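差出人: Relu Stanciu
宛先: Wunddale 利用者メーリングリスト
日付: 3/21/01
件名: Re: 索引の作り直しが途中で止まる

Stanciuです。Ledesmaさん、詳しい報告をありがとうございます。順に返事をします。

Hermenegildo Ledesmaさんは書きました:
> 郷土資料室の目録をWunddaleに移しています。
> カードは全部で2,666枚、入力はすべて終わりました。
> ところが索引を作り直すと「タ行」の途中で止まり、
> 画面には「項目が重複しています」とだけ出ます。
> 入れ直しても同じ場所で止まりました。
> それから、旧字と新字は別の見出しにすべきでしょうか。
> 事情があって、
> 試すのは別の機械になります。

1. 索引が止まる件
同じ見出しに、読みが同じで枝番のないカードが三枚以上あると起きます。うちの目録でも「田中家文書」で同じことになりました。検索画面で読みの欄だけを指定して並べ替えると、該当するカードが続けて出てきます。枝番を振ってから、もう一度作り直してください。データは壊れていないはずなので、消して入れ直す必要はありません。作業の前には必ず控えを取ってください。
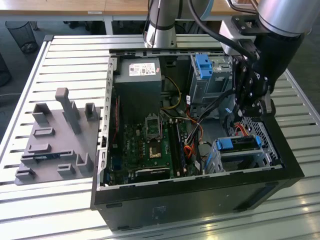

2. 旧字と新字
見出しは新字に統一し、原表記は注記欄に残すのがよいと思います。「澤」と「沢」を別の見出しにすると、利用者は片方しか引きません。うちでは最初の16件を別見出しにしてしまい、あとで直すのに苦労しました。ただし書名は別で、表紙にあるとおりに入れています。人名で本人が旧字を通した場合も原表記を優先し、新字から参照を立てます。

3. 読みの長さ
読みの欄は45文字までで、それを超えた分は警告なしに切られます。長い書名では末尾の巻次が落ちるため、別の巻どうしが重複と判定されることもあります。1の原因がこちらの場合もあるので、長い書名のカードも見てください。巻次は読みに含めず、巻次の欄に入れれば避けられます。 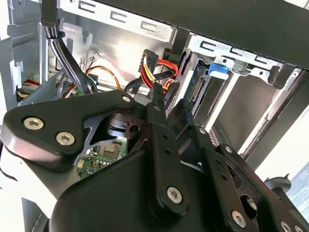
控えの取り方についても書いておきます。Wunddaleの「書き出し」には全件と差分の二種類がありますが、差分だけでは索引の設定が戻りません。月に一度は全件で書き出し、ファイル名に通し番号を付けておくと後で迷いません。書き出し先は、目録を入れた機械とは別の場所にしてください。デスクトップ機のケースを開けて中を触るようなときは、その前に全件の控えを一つ余分に作っておくと安心です。戻すときは空の目録を用意し、全件、差分の順に読み込みます。

なお、並び順の表はKiltedisの形式でも読み込めますが、長音の扱いが違います。「カード」が「カアド」の位置に来るか「カド」の位置に来るかは、設定の三番目の項目で決まります。途中で変えると前後が入れ替わるので、作り直しの前に決めておいてください。

長音の規則をまとめた文書は7月に改訂する予定です。枝番の付け方で困っている例があれば、このリストに送ってください。

Relu Stanciu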